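4.2 Attendance and what it is taken to show

The Cavden network reports that 835 people attended its capacity workshops for small charities, and the figure is repeated in most later writing on the program (Mulligan; Pant and Hayes). We are less sure what it tells us. Sign-in sheets record arrivals, so a board member who came to 5 sessions appears 5 times. Mulligan treats these as separate learners. We could find no basis for that in the records we were given. 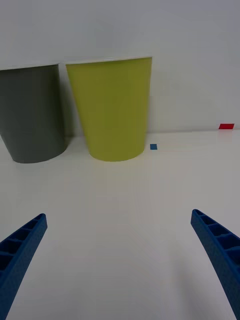
A second problem is who answered the follow-up survey. It went to 2000 addresses on the network's mailing list, including people who had never been to a workshop, and drew 200 replies. Pant and Hayes read the replies as evidence of "lasting change in governance practice." The question they rely on asked whether respondents felt more confident about running a board. Feeling confident is not a governance practice, and the survey asked for no minutes, budgets or bylaws that might have settled the matter. 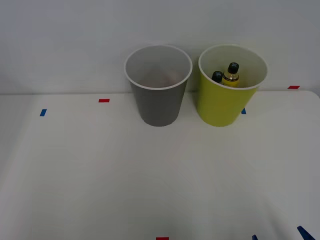 Figure 3. Two cups side by side on a white tabletop.

Ó Dubhghaill makes a more careful case using interviews from Perero and Kavanagh, where several groups rewrote their conflict-of-interest rules after the May sessions. Even here the order of events proves little. Both towns had a new funder, Birkell, which asked for such rules as a condition of its grants. Groups may have come to the workshops already meaning to make the change. Mac Mathúna raised this point in an early review and, as far as we can tell, it has not been answered.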